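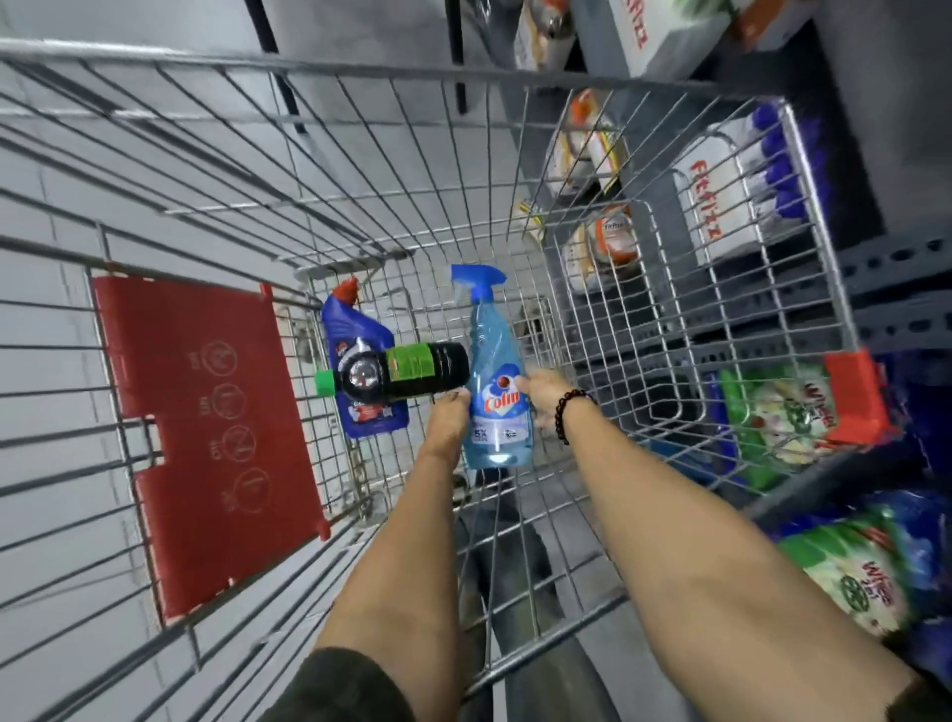
Cleaning products being handled in the shopping cart, household aisle. Colin spray bottle in the right hand.

Uvomer progress note, March
To: Pushpa Bhatia
From: Ehsan Sethi

Short one, demo took up most of the month.

Open day at Rostside went ahead. Līga Siliņa and two people from Bhutto came, stayed until 4 pm. Started with the store work, hands in the cart, bottles and packs off the shelf, then over to the arm bench for the replay.

Arm did upright spray bottles fine. Bottles lying flat still a problem, grasp planner goes for the cap. 3 drops in front of the visitors, one of them a full bottle, floor needed mopping. Līga asked for the failure clips, sent same evening.

Recordings: 2,584 clips in total, up 400 on last report. Labeling is behind. Mehwish is on it alone untill Hina is back.

Spend: on plan except gripper pads, wore out early. Invoice from Skirkus attached, please approve.

Asked for by visitors:
- wire cart in the arm trials, not just the flat bench
- refill packs as well as bottles
- shorter talk at the start (fair)

Next: fix flat grasp, rerun with same products, get the labels caught up. Second visit not confirmed yet, Bhutto want to bring there own items. Need a yes or no from you on the second arm before we book teh room.

ES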